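Home | Features | Style | Food | Back Issues

Filed under: Clothes & Closets

The Coat That Wouldn't Die

By Maxence Maillard

My winter coat cost 784 dollars, which I was told at the time was an investment. In its second January the lining let go under the left arm, and I learned what sort of investor I am.

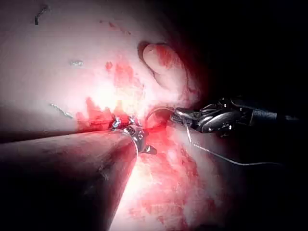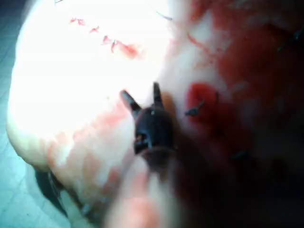
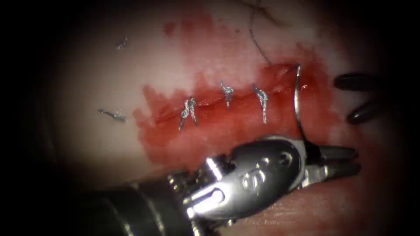
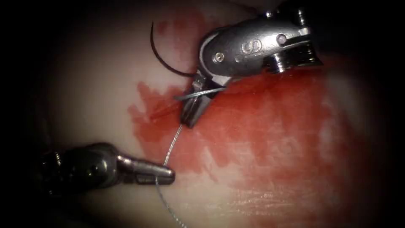
Mending used to be something that happened in the evening, in a chair, to clothes you already owned and would go on owning until they became rags. Then clothes got cheap, and the chair got a television in front of it. Most people I know can fix a slow laptop and can't fix a hem. I was one of them. I assumed that closing a tear meant one long thread going in and out until the hole gave up, and it surprised me a little that when the thing being closed is tissue, as in the third picture, what you get is three separate knots set along the line at even spaces, each with its short tails hanging down. A mender would know the reasoning at once. If a running stitch breaks anywhere, the whole row starts thinking about leaving. A knot that goes takes only itself.

I got this lesson from Dirk Ostermann, who runs a repair counter called Stetorer at the back of a dry cleaner's in Jelum. He looked at my coat the way a dentist looks at a man who says he flosses. The label says Baumgart, and I pointed this out to him, in case he had missed it.

"Nice wool," he said. "They glued the facing."

I asked whether that was bad. He turned the lapel over and pressed it flat with his thumb for a while, and I understood that I had bought a good piece of cloth attached to a decision made by someone in accounting.

The repair would be 60 dollars and take two weeks. You can buy a whole coat from Trendon for less than that, and have it at your door by lunch tomorrow. I have done so. It lasted from the first frost to the second and then shed its buttons in the order you'd need them. This is the sum that every mender has to do out loud for the customer several times a day, and Ostermann has stopped doing it. He writes the price on a ticket and waits. Some people take the ticket. Some take the coat and go home, and he sees them later in the parking lot, shivering in it.

What has changed lately is that the young have taken an interest. They want the mend to show. They ask for orange thread on navy wool, or a patch shaped like a pear, and they photograph the result. Ostermann spent 30 years learning to make a repair vanish and is now paid extra to make it look like an accident at a craft fair. He charges the same for both, then adds ten dollars for the pear.

He also teaches, in the slow months. I signed up for the beginners' evening and was given a square of muslin, a needle, and a chair too low for the table. We were to sew a straight line. Mine set out with confidence, drifted toward the window, and came back with a pucker in it. The woman beside me finished hers and started on a second, and I admired her work in the spirit of a man who wishes she would stop.

There are 3000 buttons in the drawers behind the counter, sorted by size, then color, then by a private system Ostermann says would make sense to me if I had been there. I had come for one. We looked for it for most of an hour. It was in the first drawer, the one marked "misc."

His lease runs out in 2029, and the dry cleaner would like the space for a second pressing machine. Ostermann talks about this less than he talks about polyester. He has a nephew who might take over, though the nephew currently sells boats.

I got the coat back on a wet afternoon. The lining was sound, the lapel had been properly sewn, and the new button was so close a match that I had to ask which one it was. He wouldn't tell me. Then, feeling strong, I went home and tried to fix a pair of corduroys by myself. They are at Stetorer now. I took the ticket.

More in Features
The Secret Life of the Junk Drawer
200 Ways to Fold a Fitted Sheet, All Wrong
Who Still Polishes Shoes?
My Year With One Good Pan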